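3.2 Racks and where people put them

I'll admit I came to dish racks late. Vija Lapiņa and I went through the Tudham kitchen diaries in April, all 427 entries, and drying came up way more than washing did! People fuss over the wooden racks especially (the dowel kind, with a long base rail on each side), and they'll move one up to 9 times in a week before it settles somewhere.

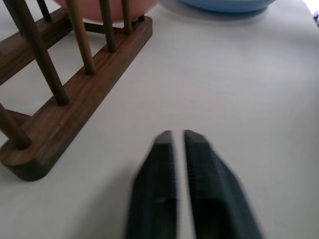

Figure 4. Dark wooden dish rack on a white tabletop.

Plates were the easy part, with bowls causing most of the grumbling, and Reet Mockus found the same thing in her Dillport homes.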